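Notes from the Back Room
12/06/2024

I'm going to talk about moving house, so if you only came for the dance calendar, skip to the end, I won't be hurt. We've been in the new place for 33 days now and I still can't find the potato masher. I found a box marked KITCHEN – IMPORTANT and got very excited, and inside was a bread machine manual and one oven mitt. We don't own a bread machine.

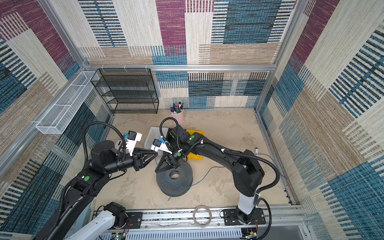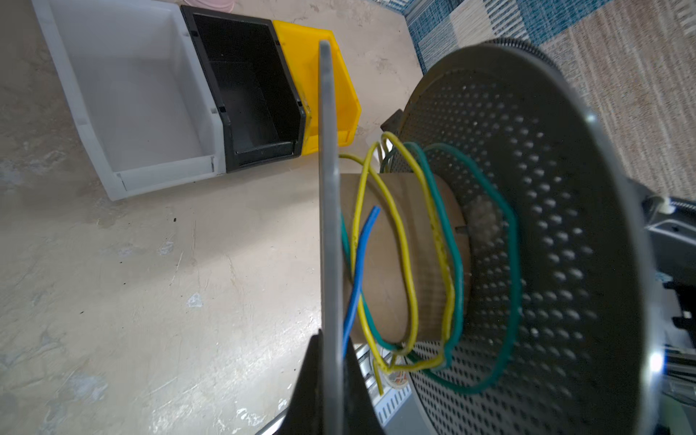 My mother moved once in her life, two streets over, and she talked about it for decades like it was a sea crossing. I used to laugh at her. I've now moved often enough that I should be good at it, and every time I start out with labels and colored tape and a list on the fridge, and by the last evening I'm throwing forks into a pillowcase. This time I even bought the fancy tape! It's in a box somewhere too.

The worst of it was the books. I told myself I'd get rid of half, and I did sit down on the floor with a garbage bag and very good intentions, and then I opened an old paperback and read it until it got dark. I gave away 2 books in the end (one of them turned out to be my sister's, sorry, Jean). The rest came with us, and the movers were polite about it, though one of them did ask me if I'd heard of the library.

What I hadn't thought about at all was the noise. Our old street was loud all day and I'd stopped hearing it years ago. Out here it's so quiet at night that I lie there listening to the fridge. It has a kind of hiccup. My husband says all fridges do that, but I know ours didn't do it before, and I've started getting up to check on it like you would a baby. The second week I slept with a fan on just to have something going in the room, in November, under three blankets.

The neighbors have been lovely, I have to say. Éabha Ó Briain from across the road came over with soup on the first night, before we'd even found the bowls, so we ate it out of coffee mugs standing up. She has lived here since she was nine and she gave me the whole rundown – who plows, which dog bites, where to get a decent haircut, and why you don't take the river road after heavy rain. I wrote it all down on the lid of a box and then my husband flattened the box and took it to the dump. So if you see me on the river road in a storm with bad hair, you'll know what happened.

She also got me to come along to Keltodance, and that's how I ended up in a church hall in my socks trying to tell my left from my right. I haven't danced since my own wedding! I was terrible and I had the best evening I've had in ages. You get passed from hand to hand down the line and by the end of it you've met the entire town, sort of, at speed. I still don't know most of the names but I know who has cold hands.

A few of you wrote to ask about the garden. There isn't one yet. There's a slope with brambles on it and a shed we can't get into, and I'm leaving both alone until spring. I did order some bulbs in a weak moment and they're sitting in a paper bag by the back door looking at me. If anyone knows whether it's too late to put them in the ground, please write back and tell me, and be gentle.

Keltodance meets again next week, same hall, seven o'clock, beginners welcome. Bring thick socks and a dollar or two for the tea.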